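Our small publishers' group got the notice in August. The copyright office wants to change how it handles orphan works, meaning works whose owner can't be found. Short thread on what it says.

1/ Right now you have to show a "reasonable search" before you can use an orphan work. There's no list of what counts. The draft adds one, with 13 sources you must check.

2/ The search record has to be kept and filed. Theerawat Boonchu at Comitcombe went through the old register for us and found 3,187 entries. Only 387 had any search notes attached.
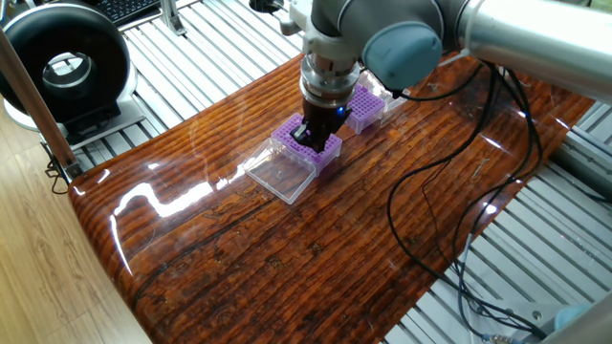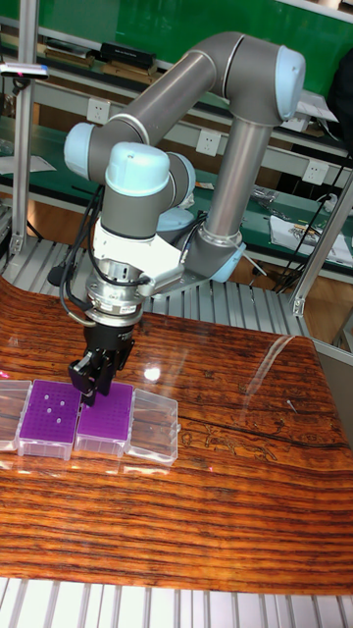
3/ If an owner turns up later, they get a fair fee going forward. They can't claim damages for past use if your search was filed on time – that part is new.

4/ Photos are treated differently. A photo with no credit line needs 2 searches, one by image and one by text. Plendov asked for this and Wista argued against it.

5/ Libraries and archives get a lighter process. Ní Chonaill's reading is that small museums are covered too, but the draft doesn't use the word museum anywhere. I'd like to see that fixed.

6/ Comments can be sent by email or on paper. Put the section number at the top of each point. I'm sending mine on the photo rule and the museum wording.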